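Company / Who We Are

About Unevard

Unevard teaches robots household and light industrial tasks through human demonstration.

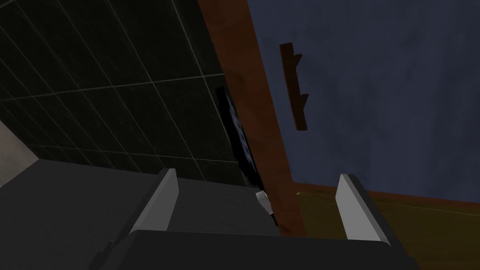 What does it mean to show a robot a task?

A trained operator performs the task with the robot, either by guiding the arm by hand or by driving it from a control station, and the robot's movements are recorded from start to finish. A set of such recordings, covering the same task under different conditions, is then used to train the software that will later carry out the work without an operator.

Our Work

Unevard was established in Burnumham by Tormod Engström and Olga Simões, who had worked together on remote handling equipment and wished to apply the same methods to ordinary rooms. The company continues to be led by its two founders. Mr. Engström is responsible for engineering and control stations. Ms. Simões directs operator training and the review of recorded demonstrations.

Demonstrations are collected both on physical robots and in simulation. In simulated work, the operator sees a rendered room from behind the gripper, with both fingers in view, and steers toward the object or fixture named in the task sheet. Tiled walls, painted walls, door frames, baseboards and coat racks are among the surroundings an operator may meet. Rooms are changed regularly so that the trained software does not depend on one layout or one set of colors.

Physical demonstrations take place at our Teixeira facility. Hand guiding is used there for tasks involving contact, such as closing drawers and wiping surfaces, where the operator's feel for resistance is of value. Remote control is used for tasks that require the arm to travel between work areas.

Operators and Training

Every operator completes 70 hours of supervised practice before any recording is accepted for customer use. Practice begins with approach and alignment, continues with grasping and placing, and ends with complete household tasks. Operators are taught to move at an even pace, to pause before closing the gripper, and to end a recording when an error occurs and begin again from the starting position.

Recordings are reviewed by a second operator. Those which do not meet the written standard are marked and kept apart from the training set. Customers may request access to the marked recordings under the terms of their agreement.

The Kuseo Library

Our task library, Kuseo, was opened to customers on January 18, 2019, with 101 tasks. It now holds over 200. Each entry includes the written task sheet, the accepted demonstrations and notes from the reviewing operator. New entries are published each August following the annual review.

Inquiries concerning demonstrations, operator training or access to Kuseo should be directed to the Burnumham office.

Related Pages

Operator Training at Unevard
Kuseo: Terms of Access
Visiting the Teixeira Facility
Hand Guiding and Remote Control Compared
Careers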